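Speaker notes - "The Stuff We Keep Meaning to Use"
Evening talk, Llanos Community Library, 11/12/2023

Slot is 40 minutes with questions. Water on the left. Check the clicker before people sit down, because the last one advanced two slides at a time and I gave half a talk on the wrong garage.

OPENING

Wait for the coats.

Start with the bread machine. I bought it in March, in a good mood. I made two loaves. The first was excellent and the second was a brick with a hole in it where the paddle had been. The machine then moved to the top of the fridge, then to the hall closet, then to the floor of the hall closet, and each move felt to me like a decision about bread.

Ask: who has a bread machine? Who has used it this year? (Hands will drop. Let them drop. Don't say anything.)

I am not here to tell anyone to throw things out. There are shelves of books about that, and I own several, unread, next to the bread machine. What I want to talk about is why we buy an object when what we want is a habit.

PART ONE - THE PERSON ON THE RECEIPT

Main idea: most unused things were bought for somebody else, and that somebody is us, later, improved.

Go slowly through the candidates. The watercolor set belongs to a calm person with a windowsill. The language course belongs to someone who will be spoken to in a café and will answer. The pasta roller belongs to a host. I have bought presents for all of these people and have yet to meet them.

Mention the Surlow catalog. For those who don't get it, it comes in the mail whether or not you asked, and it sells things like a Stustevance folding herb dryer. I have never dried an herb. I had the page corner turned down for a month. What got me was the photo of the kitchen around it, which had a bench by the window and a bowl of lemons and no mail on the counter.

The herb dryer was the cheapest way into that kitchen. It doesn't come with the bench.

Pause here. If there's a laugh, take it. If not, go straight on and look as if none was planned.

PART TWO - WHERE THINGS GO

This is the part people write down, so don't rush.

Unused things travel. They begin on a surface, in plain sight, where we are going to use them. After a while we stop seeing them, and then we move them because company is coming. From there it's a closet, then the back of the closet, then the garage, where they meet the tent. 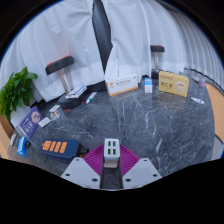 The plain-sight stage is the one worth studying, as it's the only stage where anything can still happen. An object in a closet needs a plan. An object on a table only needs a slow afternoon. In my house the plain-sight stage lasts until the first time I set a coffee cup on top of something. Once it holds a cup, it is furniture.

I used to think hiding things was the problem and that the cure was leaving everything out. I tried this. I left out the sewing box, the ukulele, the good knives and their sharpening stone. For two weeks I lived in what looked like a yard sale with no customers. I did sharpen one knife. Then I cut my thumb, as I was used to the dull ones.

So leaving it out helps a little, for one thing at a time. If everything is a reminder, you're just a person with a crowded room.

PART THREE - THE GUILT TAX

Tell the boots story, short version. The hiking boots cost about 200 dollars, which at the time I described as an investment. I wore them around the living room to break them in. They were never on a trail. Every time I opened the closet there they were, very clean, and I'd feel bad for a second and shut the door.

Do the math out loud, loosely. A second of guilt every time you get your coat, winter after winter. Nobody would sign up for that at the store. The clerk would have to say, that's 200 dollars today and then a small bad feeling most mornings until you move.

Here someone usually says, "But it was a waste of money to give them away." Answer: the money left when I paid. It didn't stay in the boots. I gave them to a neighbor with the same size feet and she has been up the Grakov trail in them, and sent me a picture of the view, which I have to admit was a strange thing to receive from my own boots.

If running long, cut the neighbor. Keep the line about the money.

PART FOUR - SOMETHING TO TRY

Keep it modest. People came out in the cold and should leave with something, but I've been to talks that ended in a seven-step plan with a worksheet and I still have the worksheet.

Try this. Pick one thing you own and don't use. Put it somewhere you pass every day. Give it 3 weeks, and write the end date on a piece of tape and stick it on the thing itself. If you use it in that time, wonderful, peel off the tape. If you don't, it goes to somebody who will, and you don't get to hold a hearing about it.

The tape matters. Without the tape it's the same thing in a new spot.

Borrow before you buy, too. Ask at the front desk about the tool shelf - they lend cake pans and a carpet cleaner, and I believe there's a telescope. Borrow the telescope in bad weather. If you still want one after standing in a wet yard looking at cloud, you may be an actual telescope person, and you should go ahead.

QUESTIONS

Likely ones:

Gifts. Always gifts. My answer is that the gift was the giving, and that your aunt is not going to search the house. (If someone's aunt is in the room, apologize.)

Spouses. Start with your own things. I have no further advice and won't be drawn.

Books. I don't count books. I have no good reason for this and will say so if pressed.

"What happened to the bread machine?" The tape is on it. It has until the end of the month, and I've bought yeast.

Thank the library, remind people about the parking lot gate, put the chairs back.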